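Can a Robot Do Your Chores Yet?

Ask a grown-up which job they would most like to hand to a robot, and you will probably hear about dishes, laundry or cleaning the bathroom. Machines can already build cars and beat people at chess. So why is your family still scrubbing the sink?

The short answer is that robots can do a few chores, parts of some others, and most chores not at all. The long answer starts with practice.

Practice houses

A robot learning a chore makes a lot of mistakes. It may drop things, bump into walls and push where it should pull. In a real home that would be expensive, so many robots start out in a simulator. A simulator is a computer program that works like a video game. It has rooms, doors and furniture, but none of it can be broken for real.

At the Ghasemi Robot Workshop in Ilville, the simulator is called Zullamness. It has 417 practice rooms. Some have furniture you would find in any house, like a tall cabinet with glass doors.

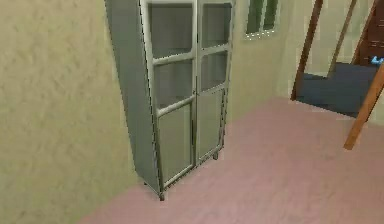 Opening a door sounds easy. You have done it so many times that you don't think about it. A robot has to work through it in steps. First it must find the handle. Then it must move its hand to the right spot, grip hard enough to hold on, and pull in a curve, since a door on hinges does not move in a straight line. If the robot pulls straight back, the door sticks or the hand slips off.

Glass makes things harder. Many robots find objects with cameras and beams of light. Light can pass through glass or bounce off it, and then the robot may get the distance wrong.

In one test in Zullamness, a robot got 10 tries at opening a cabinet. It opened the door 5 times. That was a good score for a beginner, but you would not want to wait for your breakfast bowl that way.

What robots can do now

Robot vacuums are the best-known home robots. They do one job on one kind of surface, and they do it fairly well. They still get stuck on socks and cords. There are robots that mow lawns, too, and some large stores use machines that wash the floor at night.

These jobs have something in common. The robot rolls over a flat area and doesn't have to pick anything up.

What is still hard

Cleaning a bathroom is a different kind of job. A toilet is curved, and its lid has to be lifted before you can clean the bowl. A sink has a faucet and handles to wipe around. The robot needs to press hard enough to remove dirt, but not so hard that it breaks something. It also has to tell what belongs in the room and what doesn't. Practice rooms can be a bit odd for this reason — a robot that has only seen tidy, ordinary rooms may be confused by a surprise. You would know right away that a fire hydrant is not something to put away in a cabinet. A robot has to learn that.

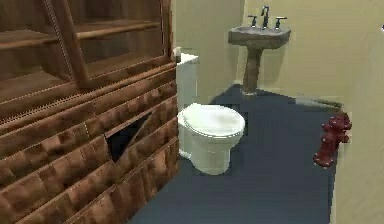

From the computer to the real world

Doing well in a simulator doesn't mean a robot is ready for your house. Real floors can be slippery. Real towels fold and bunch up in ways that are hard for a computer to copy. When the Ghasemi team moved its robot to a real test kitchen in Markmont, it needed 2 more months of practice before it could open the cabinets there.

Engineers are working on these problems, and robots are getting better at them. For now, a person can clean a whole bathroom, answer the phone and find a lost sock on the same morning. A robot can't do all of that yet, so the sponge is still yours.

Words to know

Simulator: a computer program that copies how things work in the real world.

Hinge: the part that lets a door swing open and shut.

Engineer: a person who designs and builds machines or other useful things.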